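Barroso monitor mix at the Plelby - anyone else notice?
Live Sound and Gig Reports board

tradar_fan
Posted 2024-11-16

Saw Barroso at the Plelby last night, capacity 400 and close to full. Fourteen songs, no encore. The first three were badly balanced: vocal buried, kick drum far too long in the low end. It improved from the fourth song onwards. Was that the room or the engineer?

E. Kariuki
The room, mostly. There is a build-up under the balcony that no desk setting removes. I was on the left by the pillar and the bass was tolerable there. Two metres back it was not.

lowshelf
Disagree. I have heard Besover in the same room with the same PA and the vocal was clear from the first line. Their engineer cuts hard below the vocal range and keeps the guitars off the centre. Barroso had both guitars panned almost to the middle, plus keys. That is an arrangement problem and a mixing problem, and the balcony has little to do with it.

tradar_fan
Besover are a trio though. Barroso had six on stage.

mmoya
Monitor side, for what it is worth. The singer asked for more of herself twice between songs two and three. After that the wedges came up and the front of house vocal came up with them - probably spill, possibly a deliberate push.

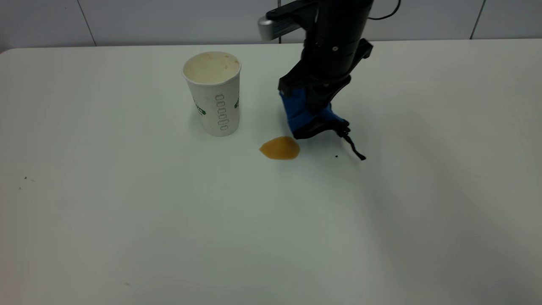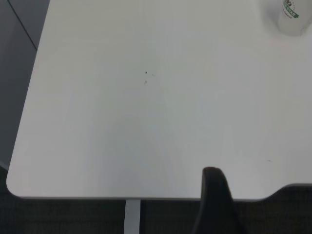

I would put the poor start down to the soundcheck, which was done in an empty hall with the curtains open. Bodies soak up the top end, so a vocal that sounds bright enough at five o'clock will sound dull at nine. If you want to see what bare surfaces do, clap over a bare white table, in a room with bare tiled walls, and then do it again with a duvet over the table. The hall is the same thing on a larger scale.
Maximiliano Moya

lowshelf
Fair on the top end, but it does not explain the kick. An audience absorbs very little down there. If the kick was too long at nine it was too long at five and somebody should have gated it.

E. Kariuki
It was gated by the middle of the set. You could hear it closing too early on the slow one, track 13 on the album.

tradar_fan
I thought that was the drummer.

E. Kariuki
No, he was playing it as on the record. The tail was chopped.
Erick Kariuki

mmoya
Agreed about the gate. I still think they left the curtains open by mistake. At the June show they were drawn for the check and the opening was fine.

lowshelf
Different support band in June, and they cleared their backline before the doors opened. I will be there for Tradar next month and will stand under the balcony on purpose. If the kick is tight I will expect an apology from the balcony faction.

E. Kariuki
Stand by the bar rail, second post. Worst spot in the building.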